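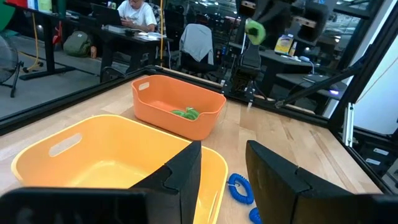 *Yellow and orange bins on the table, green coil in the orange one, blue coils on the wood.*

# fidmont-coils

Notes and a small table of results on sorting coiled keychains into coloured bins. There are 124 rows. Please read "What we doubt" before you quote anything from it, and preferably before you download it.

Maintained by Anjana Debnath. Most of the early rows were entered by Joris Dekker, who has since moved on to other things but still answers messages if you are polite about his abbreviations.

## Why it exists

A leaflet from Fotico did the rounds of our office with a claim in it that colour alone is enough to keep small items tidy. Put the right coloured bins on a table, it says, and people will put things back where they belong without labels, training or nagging. The leaflet cites "more than 1,000 tidy-ups" and gives no account of what was being tidied, who was doing it or what counted as tidy.

I didn't believe it then and I only half believe it now. Fidmont is what we called our own attempt at checking. We picked coiled keychains as the main item because they are cheap, they come in strong colours and they are a nuisance to put away. A pencil goes where you drop it. A coil springs, rolls, hooks itself over the rim or brings its neighbour along.

## What is in the folder

| File | Contents |
|---|---|
| `rows.csv` | One row per tidy-up, 124 in all |
| `rules.md` | The sorting rules as handed out, including the bad early wording |
| `notes/` | Free text from whoever was watching |
| `leaflet_claims.md` | Our summary of the Fotico leaflet, with remarks |
| `CHANGES` | What was altered and who objected |

The leaflet itself isn't included. We asked and didn't get a clear answer.

## Fields in rows.csv

- `row_id` – a plain running number. Gaps mean nothing; Joris deleted his practice rows and didn't renumber.
- `surface` – where the tidy-up was done. Nearly always `wood_table`.
- `start_state` – `spread`, `heap` or `tangle`. See below for the argument about the last two.
- `item_colour` – the colour of the coil. Ordinary colour words, lower case.
- `bin_asked` – the bin named in the instruction.
- `bin_used` – the bin the item ended up in, or `none`.
- `dragged` – `yes` if another item came along with the one being moved.
- `rule_set` – which version of `rules.md` was in force, 1 to 3.
- `note` – up to 100 characters. Longer remarks go in `notes/`.

There is no field for time taken. We had one and I took it out. Two people timing the same tidy-up couldn't agree on when it started, and I wasn't going to publish a column of numbers that looked more solid than they were. If you need timings, use someone else's data and ask them how they chose the start.

## The rules, briefly

Rule set 1 said "put each colour in its bin". It took very little time for someone to point out that a blue coil has no bin when the bins are yellow and orange. People guessed. Some went for whichever was nearer, some put everything in the bigger one, and Paweena Luangrath refused to guess and left the lot on the table, which I still think was the correct reading of the instruction.

Rule set 2 named a bin for each colour. Better, but it was given out on a printed sheet and the sheet kept being put down on top of the items.

Rule set 3 is the same thing spoken aloud, one item at a time. Use rows with `rule_set` = 3 if you want anything resembling a fair comparison. Mixing all of them and averaging will give you a figure, and I'd rather not see it.

## Tangles

Most of the free text in `notes/` is about tangles.

A single coil lying apart from the others is hardly a test of anything. Two coils whose rings have caught are a different job altogether, and four in a cluster will sit there looking like one object until you lift an end and find out what is attached. The metal rings cause a good deal of this, the windings cause the rest, and in `rows.csv` both are recorded simply as `tangle`. Sunee Kamolrat argued for splitting the label in two. She was probably right, but by then the early rows couldn't be relabelled with any confidence.

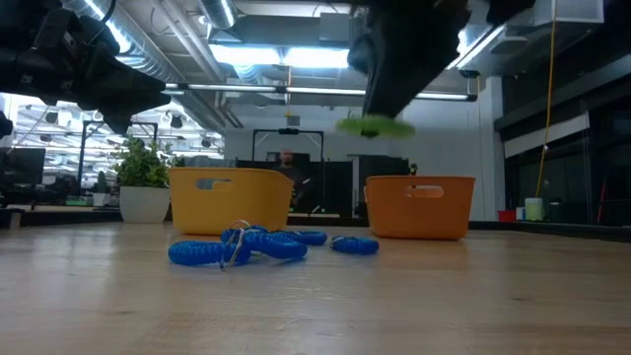 We also never settled where a heap ends and a tangle begins. The working rule was that if you can pick up any one coil without another one moving, it's a heap. The trouble is that you only learn the answer by picking one up, so `start_state` is in practice filled in afterwards, by a person who already knows how it went. Treat that column with suspicion. I'd be very wary of any result that depends on the difference.

`dragged` is sturdier. Either a second coil came along or it didn't. Arguments did come up over coils that shifted a little and stayed on the table; these are marked `no`, with a remark.

## The bins

Plain plastic, open at the top, rounded corners, with handle slots cut through the walls. Yellow and orange. I'd not choose that pair again. They're easy enough to tell apart side by side, but say "the orange one" to somebody looking at a yellow bin that leans towards orange in certain light and you get a pause. Kamonchanok Chaiyaporn noted the pause often enough that I went back and read the leaflet's section on colours again. It recommends "a warm, harmonious palette". For a shelf, fine. For telling two bins apart in a hurry I would take blue and yellow and put up with the clash.

The handle slots deserve a warning too. A coil dropped carelessly can poke an end out through one. Whether that item is "in" the bin was decided case by case for a long while, and then by rule: if most of it is inside, it's in. "Most" was judged by eye.

One low-walled side is handy for seeing what's already in there. It also means that what you can see depends on where you sit. Please don't take "looks empty" in the notes to mean "is empty". We asked people to write the first, as it was all they could vouch for.

## What we doubt

- **That colour does the work.** In the rows where everything went to the right bin, somebody had said out loud which bin to use. We have no clean way of separating the colour from the saying.
- **That the items are typical.** Coils are awkward in their own particular way. I wouldn't stretch any of this to cables, socks or toys.
- **That the table doesn't matter.** A smooth wooden top lets things slide. We meant to repeat the whole business on a cloth and haven't.
- **That the watchers were neutral.** Everybody involved had heard me complain about the leaflet first.
- **That 124 rows is enough.** It's enough to make you unsure of a leaflet. I wouldn't ask more of it.

The leaflet may well be right about something. If a bin is there, things do tend to get put in it, and that is worth having. It's the step from there to "no labels needed" that I can't find any support for in our rows or in theirs.

## Suggested use

Reasonable: practising with a small messy table, writing better sorting instructions, showing a class how quickly a simple label goes soft.

Unreasonable: buying bins on the strength of it. We had a message from a shop in Lititz asking which colour "scored best". No colour scored anything.

If you do filter, start with this:

```
rule_set == 3
start_state != "tangle"
bin_used != "none"
```

and then run it again without the last line, and look at what you threw away. The rows with `none` are where the instruction failed, and leaving them out flatters the rules.

## Known faults

- `item_colour` has both `grey` and `gray`. Only one was intended.
- A few notes end in mid-thought at the length limit. The full text exists for some of them and is in `notes/` under the same row number.
- Joris used `lft` for "left on table" and also for "left-hand bin". Where the meaning could be worked out it has been written in full. The remainder are marked `unclear` and should stay that way.
- `leaflet_claims.md` is my summary and my tone. Paweena has added her own remarks underneath where she thinks I've been unfair.

## Planned, without promises

Châu is the working name for a second round, with other items, a cloth on the table and labels on half the bins. Sunee is drafting the rules and has asked that I stay out of the room while they're tried.

## Changes

- Rule set 3 added, sets 1 and 2 kept for the record.
- Time field removed.
- "Tidy" struck out of every field name after we failed to define it.
- Card last revised May 6, 2023.

## Reuse and contact

Use it for what you like, with the name of the folder and a link back. Don't describe it as a study. Corrections to Anjana Debnath, through the issues page, with the `row_id` in the title.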